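Linen Room Progress Report, Drondetley Guest House

3 min read
Print this page | E-mail this page

Submitted to the Brophy Fund by Enda McGrath, Nov 5, 2018

The grant paid for new shelving, a second folding table and replacement towels. The shelving went up in June. The table was delivered after that and is in daily use.

We went through all the towels before ordering. Of 254 in stock, 81 were set aside as too worn for guest rooms. The usual faults were frayed ends, yellowing and pulled loops. The off-white terry towels are the oldest in the house and many of them have lost their hem.

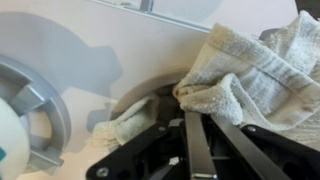

Sorting and folding

Towels are now sorted at the table by size and condition. Good ones are folded in thirds and shelved with the fold facing out. Frayed ones go to the cleaning cupboard, where they are cut down for floor cloths. Staff asked for a written guide and we have put one on the wall by the door.

Spending

We ordered 38 bath towels from Vokstead. The rest of the replacements will be ordered when the next payment comes through. Shelving came in slightly under the estimate and the difference went toward labels.

Still to do

The lower shelves need a liner. We also need to settle where the pool towels are kept, as they take up most of one bay.

Comments (3)

marge_t: Are the cut-down ones going to the animal shelter too? They always take towels.

Enda McGrath: We can send a bag over. I'll ask.

R. Tukusel: Folding in thirds works much better on the deep shelves.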